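07/04/2021

Back from the meeting and far too wound up to sleep, so I'm writing it all down while I still remember who was rude to whom. I've got cold toast, a cup of tea and the hall radiator ticking away, and it's gone eleven.

It was about the range, of course. It's always about the range! The army wants to push the edge of the Sturnora training area down the hill towards us, and if they get their way the red flags will go up 300 metres from the last house in Brekden. At the moment you can walk from the church right over the top to the old sheepfolds on any day without firing, which I've done since I was small enough to be carried for half of it. Under the new plan the top path goes inside the boundary and we get a "permitted route" instead, along the bottom, past the slurry pit. Lovely.

We had it outdoors because of the rules, in the field behind the school, everyone on their own folding chairs in little clumps and the wind taking every third word. The officer they sent was perfectly pleasant, I'll give him that. Big map on a board, corners held down with clips, and he'd brought spare leaflets. But he kept saying "consultation" in the voice people use for something already decided, and when I asked when the byelaws would be changed he said that was being looked at by another department. I asked which one. He said he'd find out and let the parish council know. I asked if he could let me know as well and he wrote my email address on the back of his hand, which I thought was a bit much for somebody with a clipboard.

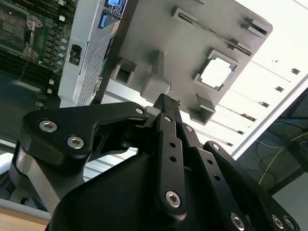 They can't close a public path just by moving a flag, came a woman's voice from the back, very calm, and there was a proper hush for the first time all evening. There had to be an order, she said, and the order had to be advertised, and people had to be given time to object to it, and had any of that been done? She'd got the wording printed out in a plastic sleeve. The officer said he believed the notice had been published. Where? In the Indska, he said. Well, you should have heard the noise, because the Indska hasn't been delivered up this valley since before Christmas and you can only get it at the garage if you're there by eight.

I was so pleased with her I nearly clapped. I did clap, a bit, and then had to pretend I was warming my hands up.

What gets me is how differently people are treated over it. Last autumn two lads from the village went over the line on their bikes on a firing day (the flag was down, they both swear it was down) and they got a formal warning and their names taken, and a letter to their parents that made it sound as if they'd been caught with explosives. Then a few weeks later the Amrani lot drove a whole convoy of survey trucks up the same track, flags flying, in broad daylight, and all that happened was that somebody rang their office. A phone call! I brought this up, probably louder than I needed to. The officer said each case was dealt with on its merits. A man near the hedge shouted something about the merits of having a contract, and the chair asked us all to keep our remarks to the boundary.

I should be fair and say that not everybody is against it. The farm at the bend gets rent from the army for the winter grazing and would get more if the line moves, and I can't blame them for wanting that with lamb prices the way they've been. And there are families here with sons and daughters who train up there. My own grandad did, and he never had a bad word for the place apart from the mud. So it isn't as simple as us and them, and I wish one or two people tonight had remembered it before they started on about tanks.
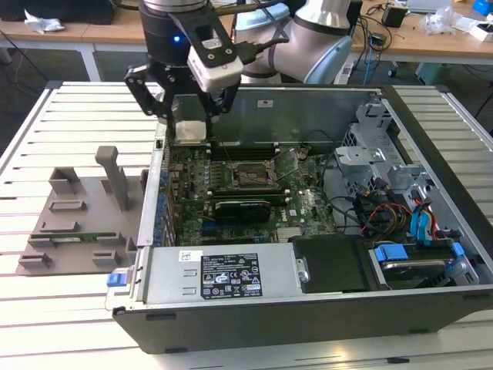 Anyway, the row about the dates. The leaflet says they want live firing up to 5 days a week, and the old agreement, the one framed in the village hall, says 3. I pointed at that and the officer said the 3 was "custom and practice" and had no legal weight. It's got a crest on it! It's got signatures! I said I'd be glad to bring it down and show him, glass and all, and he said a scan would be fine.

So that's my job for tomorrow. I've also said I'll go to the library at the county town and look through the back copies for this famous notice, supposing they're letting people in, and if they aren't I'll ring and be charming at them. And I'm to draft a letter for the parish council asking for the objection period to start again from the beginning. Why do I put my hand up for things? I'd been sitting there quite happily with a flask.

The chair wound it up when it got too dark to see the map. There was a lot of standing about afterwards, everybody at arm's length and leaning in, and the story going round by the gate was that the whole thing would be signed off in September whatever we did. 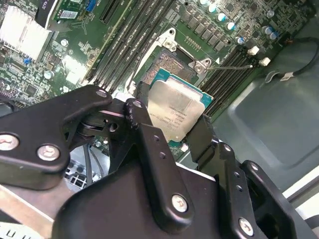
Rubbish, said a voice behind me, they said that the last time as well and it sat in a drawer for 4 years. That cheered me up no end. It seems there was a plan just like this one, before my time on the council list, and it was dropped after the ministry ran out of money for the new fencing. If there are papers from then I want to see them. Somebody must have kept a box.

Walked home by the lane and could hear them up on the hill, a night exercise I suppose, that dull thud you feel in your feet first. The dog next door went mad. I need to find the key to the hall, and ask about the scanner, and buy stamps.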